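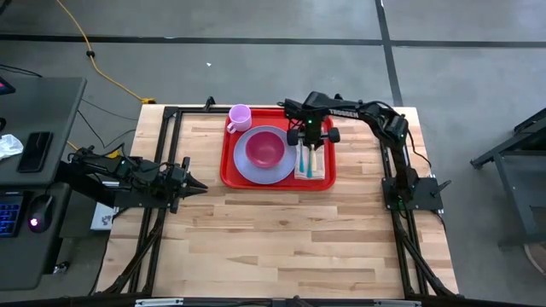 # Meal tray

A **meal tray** is a flat carrier with a raised rim, on which the dishes of one person are set together and brought to the table. It is used in canteens, hospitals, schools and at home. In the Dodport area such a tray is also called a *guvo*, after the Guvo canteen, which served all its meals in this manner.

## Form

Most meal trays are rectangular. The rim stops the dishes from sliding over the side and holds back small spills. Plastic is the most common material today, as it is light and easy to wash, but trays of wood and metal are also in use. Strong colors such as red are often chosen, so that the tray is easy to see on a pale wooden table.

## Setting

A simple setting consists of a plate, a bowl and a cup or mug. The bowl may stand on the plate, which saves space, or beside it. The mug is usually put near a corner. In the Tapia custom its handle faces left, while in most other places it faces right. Cutlery is laid flat or, on narrow trays, stood upright.

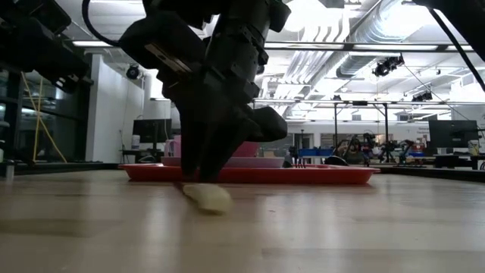
*Red tray with pink cup and bowl, a fork standing upright, and a round black bowl near the back edge.*

Dishes of one set are often in related colors, for example pink and lavender. Mixed settings are equally common, especially where lost pieces were replaced one by one.

## Use in Dodport

The Zida dining hall in Dodport opened in February with 133 seats and a stock of almost 3,146 pieces of tableware. Its trays are stacked in piles of 20 beside the entrance. Guests return the tray with all dishes still on it, and the sorting is done in the kitchen.

## See also

- Place setting
- Tableware
- Canteen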